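Part-Time Break Room and Pantry Attendant – Fovley Building, Grendport

Verstraete Office Services · Posted 22 Jan 2022 · Job reference 922

Verstraete Office Services is hiring a part-time attendant to look after the break rooms and supply closets in the Fovley building in Grendport. The job is mostly stocking, wiping down and keeping track of what has run out. You would work on your own for most of the shift and report to the site supervisor at the end of it.
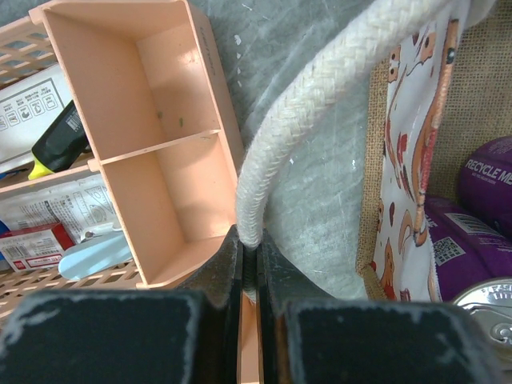
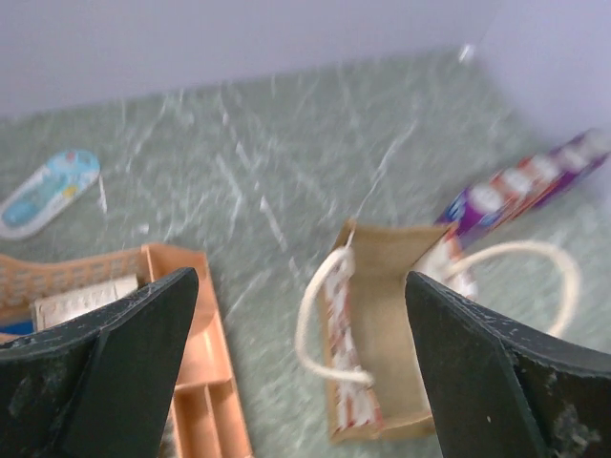
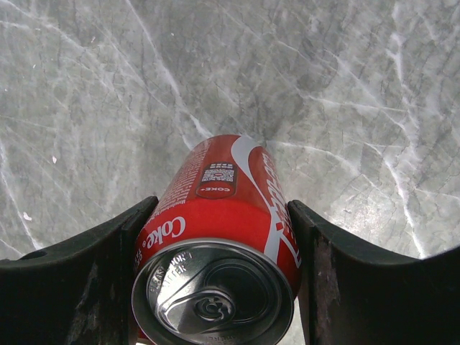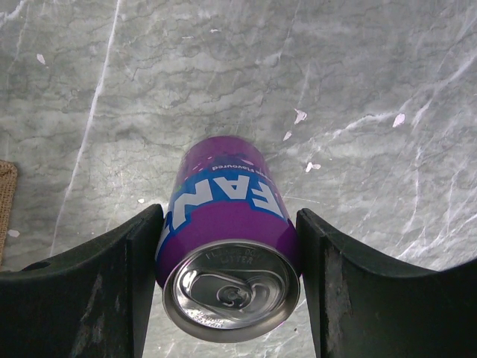

Rope handle and peach-colored tray (first), green marbled surface (second), Coke and Fanta cans (third and fourth).

About the job

The building has 5 floors, each with one break room. The tenants share a supply closet on the ground floor next to the loading door. Deliveries come in early and are left on a cart inside that door. The attendant checks them against the order sheet, puts them away and then takes what is needed upstairs. There is an elevator, but it is shared with the tenants and can be slow before nine.

What you will do

Check the delivery against the order sheet and write down anything short or damaged
Refill drinks, coffee, tea, sugar, cups and paper towels on each floor
Move older stock to the front of the shelf or refrigerator before adding new
Wipe counters, tables, sink areas and the outside of appliances
Empty the recycling bins and take cans and bottles to the return room
Run the dishwashers and put clean dishes away
Clear out refrigerators at the end of the month, following the notice on the door
Enter low items in the Elleo ordering system before you leave

You will not be asked to clean restrooms, windows or carpets. A separate crew does that in the evening.

Hours and pay

Shifts run from 6:30 to 11:30 in the morning. The position is 20 hours a week over four shifts, and we set the days with you when you start. Pay is every two weeks by direct deposit. The hourly rate is listed on the application form and is the same for all new attendants. It goes up after the first 100 shifts.

Paid time off starts from the first day. The building is closed on public holidays, and those are paid if they fall on one of your regular shifts. Parking behind the building is free for staff – bring your plate number on the first day so it can be added to the list. The 51 bus stops across the street.

What we are looking for

You should be able to lift a full case of drinks from the floor to a cart and be on your feet for most of a shift. You need to read and write enough English to follow an order sheet and leave a clear note for the supervisor. Being on time matters in this job, as the first tenants arrive at 7:30 and expect coffee.

Experience in a kitchen, store or warehouse is useful. It is not required. We train new attendants for two weeks alongside someone who already does the work, and training is paid at the full rate. You do not need to know Elleo. It runs on a tablet we provide, and most people pick it up in a few shifts.

All applicants must be 18 or older and allowed to work in the United States. We run a background check after an offer is made, and we pay for it.

Uniform and equipment

We provide two shirts, an apron and gloves. Please wear your own closed shoes with a non-slip sole. Long hair should be tied back during the shift. Lockers are available in the staff room – bring your own padlock.

How to apply

Fill in the application form on the Verstraete jobs page and enter the job reference at the top. A resume is welcome but you can leave that field blank. If you would rather apply on paper, forms are kept at the front desk of the Fovley building and can be handed back there in a sealed envelope.

We read applications as they come in and will close the posting when the position is filled. Interviews take place in the building and last half an hour, including a short walk through the break rooms. Please tell us on the form if you need step-free access or an interpreter for the interview.

A second position with afternoon hours is planned for June. If you would like to be considered for that one as well, check the box on the second page of the form.

Verstraete Office Services is an equal opportunity employer.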